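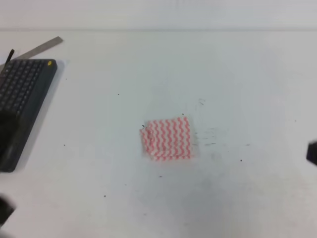 Two days in Utberg in August, worth it without a car?

Posted by Hiba Karam

Hi everyone! My sister and I are taking the train down the coast this August and have two nights free between stops. I keep seeing Utberg mentioned for its old fort and the covered market, but every blog I find assumes you're driving. Can we see the fort, the salt houses and maybe Lema on foot or by bus? We're decent walkers but my sister hates heights. Also, is the market open on Monday? That's our only full day.

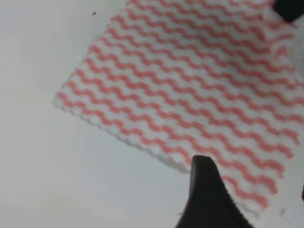
Pink and white wavy-striped cloth

Yara Awwad

Oh, you're going to love it! I've been three times and never once had a car. The station is at the bottom of the old town, and you walk straight up Ropemakers' Lane to the fort gate. There are 39 steps at the steep part, with a wall on both sides, so your sister should be fine. The ramparts are another story, but she can wait in the courtyard, where there's a fig tree and a little kiosk that does wonderful lemon ice.

The market does open Monday, mornings only. Fish and bread are gone by ten, so go before breakfast and make that your breakfast! The salt houses are flat walking the whole way, along the harbor and past the boatyard. Go late in the day if you can, when the light comes in low through the slatted doors (I took far too many pictures).

Skip the tourist train. It's slow and you see the backs of hotels.
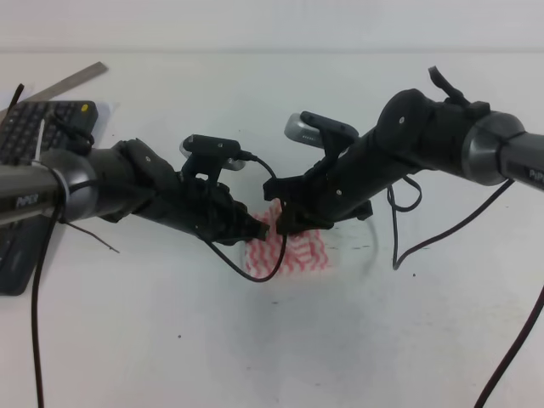 Travel > Coast and Islands > Getting Around

Leobardo Cuevas

bus to Lema is number 3, from the square not the station. buy the ticket at the tobacco shop, driver won't sell you one

Catinca Manole

Seconding everything Yara said, and please do go to Lema! It's a tiny village with a chapel that's supposed to be 1,000 years old, and the painted ceiling is the best thing I saw on my whole trip. The door is usually locked, so ask at the bakery across the road and they'll hand you the key, a huge iron one.

The bus takes the inland road through the olive terraces, so there are no cliff edges to worry your sister.

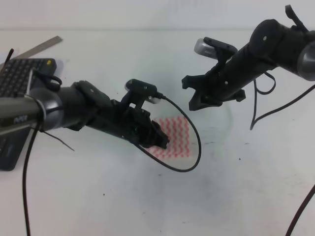 Sit on the left going out, because that side gets the view down to the bay as you come over the hill. Check the last bus back before you wander off, too. I got so caught up in the chapel that I nearly missed mine, and it's a long walk to Utberg in sandals! If you have an hour left over, the path behind the chapel goes down to an old mill, and there's shade nearly all the way.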